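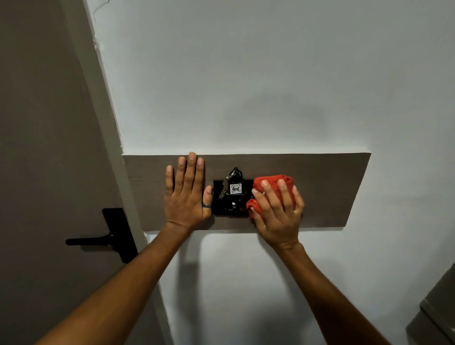
Keys, locks and the places that keep them
Speaker notes, evening talk, Druncombe local history group
Ruairi Haldane

Slides are only for dates and names. Talk to the room, not the screen. Water on the left!

1. Opening

Start with the show of hands. Who has a key at home that doesn't open anything? Wait for it, because it takes people a second and then nearly every hand goes up. Ask one or two people where they keep theirs. (Kitchen drawer. It is always the kitchen drawer.)

Then straight in: I love that drawer. I want to talk tonight about why we hang on to keys, and about one inn in this town that hung on to all of them.

Thank Jessie MacAulay here and not at the end, I forgot last time. She transcribed the whole key book, which runs to 93 pages in four different hands, and one of those hands is dreadful.

2. The Halliday Inn before it had keys

The Halliday opens in 1778 on the corner of the market square. Slide: street plan.

Point to get across: for a long stretch a guest there had no key at all. You got a bed, quite often you got half a bed, and the door closed on a latch or a wooden bar you dropped from the inside. Perfectly good while you were asleep. Useless once you went down to supper. So your valuables went down to supper with you, or you handed them to the landlord and hoped.

Read the complaint from the wool buyer who ate his dinner sitting on his own saddlebag. Do it slowly, it gets a laugh, let it.

3. The key book

This is the heart of the talk, so don't rush it the way I did in February.

When the inn put proper locks on the upstairs rooms, the landlord started a book. Every key that went missing, every key that came back, what it cost, and who he blamed. Slide: page one of Jessie's transcript.

Things to pull out:

The blame column. He blames guests, the boot boy, his brother-in-law, and on one glorious occasion a goose.

The tags. Early on the keys had no tags and the staff told them apart by the shape of the bow (the part you hold, explain this, somebody always asks). Then come brass discs stamped with the room name. Rooms had names before they had numbers: the Plough, the Blue, the Long Room, Over Kitchen. Numbers arrive when there are too many rooms for anyone to keep the names straight, and you can feel the landlord's disappointment in the entry.

The size. Once guests start wandering off with keys, the tags get bigger. One was a block of pear wood so heavy that it tore a pocket, and the inn paid for the coat. Pass the replica around at this point. Get it back!

4. How a lever lock works

Use the big cutaway model, the Pimis one with the painted levers. Turn it so the back row can see.

Key goes in, each step on the key lifts one lever, and all the levers have to be lifted to exactly the right height before the bolt can slide. Too low, it stays shut. Too high, it stays shut. Do it with the wrong key first. Then the right one, and pause before the clunk. I have done this demonstration more times than I can remember and I still grin at the clunk.

If there are children in, let one of them turn it.

5. Dritine and the mail bags

Dritine was the small foundry down by the ford that cast the Halliday's later tags. Slide: foundry yard.

The good bit is the return message. They began stamping the tags with the name of the inn and a request to drop the key in any mailbox. People did! Jessie found 937 returns entered in the book under the mail heading. One key came home after eleven years, wrapped in a page of a sermon, with no note. Read the clerk's entry in full: "Received the Blue. Door since bricked up."

Leave a silence after that one.

6. What the keys ended up as

When the inn closed, the family kept the lot in flour sacks. Nearly 700 keys, and no doors. They are now in the back room at the library, laid out on trays by room, and you can go and handle them if you ask at the desk. Please do go. Pick up Over Kitchen and feel how worn it is on one side, where thumb after thumb has rubbed the edge down.

Mention the gaps too. There is no key at all for the Long Room. If anybody's drawer has a heavy iron one with a kidney-shaped bow, Jessie and I would be so happy to see it.

7. Questions

Likely ones: Was there a master key? (Yes, on the landlady's belt, see the book, page 40.) Did anyone ever pick the locks? (Twice that we know of, and one of them was the landlord.) Why a goose? (We don't know. It was his goose.)

Leave the sign-up sheet for the library visit by the door. Pack the Pimis model upright, the top lever slips if it lies flat.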